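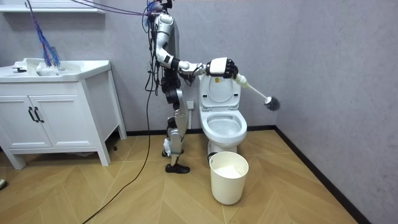 Print this message | E-mail this message

Re: budget lines for the August order
From: Aatos Heinonen
To: Brolthorpe equipment list
19 May 2024

> Can we get by with one set of spare hands for the humanoid? Sqalli
> wants 900 a set and the delivery quote from Hendotis is 80 on top.

I would order 2 sets. Toilet cleaning is the job we are planning for, and the fingers have to close on a thin brush handle over and over. If one set goes back for repair we lose the bathroom until it returns. Ask Hendotis to ship both together and charge the 80 once.

Please add a line for cable management. The long cable currently runs across the floorboards. I have put in 35 for clips and sleeving. Brushes and bucket liners can come out of general supplies.

The Standinance service plan can wait until the next round. I have not seen their terms in writing.

Aatos

Comments

mk_lab: Does the 900 cover left and right, or one side only?

Aatos Heinonen: Both sides.

pwr: 35 is low if the sleeving has to reach the ceiling too.

Print | E-mail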